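Grusura

Grusura is a coworking and office services company based in the town of Hultau. It rents desks, studios and small private offices by the day, month or year, and runs a design arm that fits out workplaces for other businesses. Since its purchase by the property group Andus it has traded as a separate brand within that group, keeping its own name, staff and membership plans.

Background

Grusura began in the old Mühlbauer building, a former printing works a short walk from Hultau station. The upper floor had stood vacant for years, and the first members worked under the original skylights while the lower level was still being cleaned up. It's a wonderful place to start a company – tall windows, thick brick walls and a goods lift big enough to hold a meeting in. The lift is still running, and still has the printers' floor numbers painted on its doors.

Early membership was made up largely of translators, bookkeepers and software developers who had been working from home. A second site opened across the river two years later, in a converted grain store, and was the first to offer lockable offices for small teams.

Purchase by Andus

Andus owned the grain store and had been Grusura's landlord there before it became its parent. The sale covered the brand, both leases and the booking software. Members kept their existing rates until their terms ran out, and the popular ten-visit pass survived the change of ownership. Head office moved to the Mühlbauer building in September of the same year.
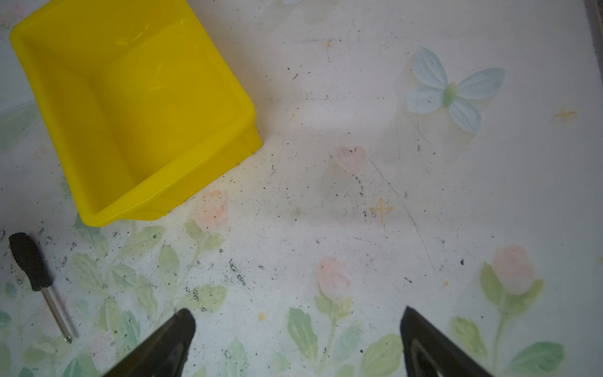 Entry by the Workplaces and Property desk
Filed under: Companies, Coworking, Hultau

Locations and membership

The company has 2 sites in Hultau, with 1,231 members between them. The Mühlbauer building has 263 desks and the grain store 291, a mix of open seating and private offices. Full members can use either site at any hour, while day visitors are admitted from 8 am to 6 pm. Both sites have phone booths, bike storage and a shared kitchen, and the grain store's rooftop terrace is one of the best lunch spots in town!

On Saturday mornings the ground floor of the Mühlbauer building opens to the public for free workshops, with subjects ranging from tax returns to bookbinding. The bookbinding classes use a guillotine and two presses left behind by the printers, a lovely link to the building's earlier life.

Design services

Grusura's design arm grew out of requests from members who had outgrown their desks and wanted the same look and feel in premises of their own. It handles floor plans, lighting, acoustics and furniture, and will organise the move as well. Its favoured layout puts quiet rooms at the centre of the floor and shared tables along the windows, so that everyone gets a share of the daylight. Clients can try out chairs and desks at the grain store before ordering.

See also

Andus
Mühlbauer building
Serviced office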